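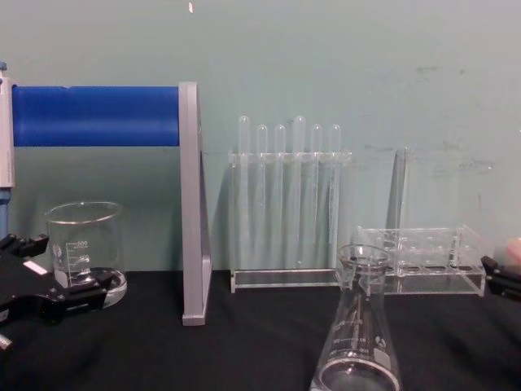
Bench review: three weeks with the Solanki two-arm glassware kit

Regular readers will know I have been waiting for somebody to build a benchtop robot kit with glass in mind. Cardboard boxes and plastic blocks are fine for a trade show, but my working life is clear things on dark cloth, and clear things are what most robot arms hate. So when Skolon started offering the Solanki kit on a 30-day trial to teaching labs, I had the form filled in before I'd finished my coffee. We are most of the way through the trial now and I have a lot to say.

First, what you get. The kit is a pair of arms with black two-jaw grippers, a controller box that fits under the bench, a chest-height camera mount, and a license for the Jindmont teaching software. You show the arms a task by guiding them through it yourself, repeat that a number of times, and the software builds a routine from your attempts. No code unless you want it (I did want it, a bit, and there is a decent scripting panel if you go looking). The trial is free apart from shipping. To buy, the full kit is $2,080 a month on a one-year lease, and that includes swaps for worn jaw pads.

Setup took me an afternoon. The arms clamp on quickly, but calibration wants patience, and the printed guide skips a step: you have to home both arms before you plug in the camera, or the software sees only one of them. Skolon's support line told me this inside of five minutes, cheerfully, so I suspect I wasn't the first to call.

We gave it ordinary glassware to work around: a beaker, an Erlenmeyer flask, round-bottomed test tubes, and a couple of clear acrylic racks, one of them the low kind with a grid of holes in the top. All of it sat on black, which I'd recommend to anyone. I tried a white bench liner on the first day and the camera lost the rims of the tubes completely. Black fabric gives every edge a bright little line, and the success rate climbed as soon as I changed over.

The test I cared about most was moving tubes from one rack to the other. I taught it with 20 demonstrations, which is what Jindmont suggests as a starting point, and then let it try on its own. The first morning was rough. It would reach for a tube, close a hair too high, and slide off the rounded end. I added 9 more demonstrations with the grip lower down and that fixed nearly all of it. By the end of the week I could set up a rack, go write up my notes at the next bench, and hear the steady soft click of tubes going into holes behind me. I can't tell you how much I enjoyed that sound!

The grippers deserve a paragraph of their own. They look like something off a factory floor, all angles and joints, and I was sure they would crack a tube in the first hour. They didn't. The force limit is set in the software with a plain slider, and the pads have enough give that a tube settles into them. We have broken one piece of glass so far, and that was me, with my elbow, reaching past the left arm for a pencil.

Now for the grumbles. The jaws are wide, and in a tightly packed rack they bump the neighbors. If your tubes stand shoulder to shoulder you will need to leave gaps, which cuts how much you can load at once. Esby makes a narrower set of jaws that is said to fit the same wrist, and I have asked for a pair to try. Flasks are also harder than tubes. The narrow neck is the natural place to grab, but a flask held by the neck likes to swing, and the arms have to slow right down to keep it steady. Beakers were easier as long as the jaws were fully open before they came in from the side.

The software is good and getting better, though the replay screen is cramped. I would love a way to put two attempts next to each other and see where they part company. At present you watch one, remember it, then watch the other. Saving is automatic, thank goodness, and the files are small enough to share with a class.

Who is it for? I think a teaching lab would get the most from it, especially one that wants students to see how a routine is taught and why it fails. Mine have picked it up faster than I did. They argue over whose demonstrations are cleanest, and then they go and redo them. A busy service lab that needs thousands of tubes moved a day should look at a proper sorting machine. The Solanki arms are careful and they are slow – you could beat them by hand without trying very hard.

I'm going to ask for an extension on the trial so I can test the narrow jaws and have a proper go at pouring, which I haven't dared yet with anything but water in mind. If you have already run the kit with liquids, please write in and tell me what you put under it. Trial requests go through Skolon's education page, and they are taking new labs again from April.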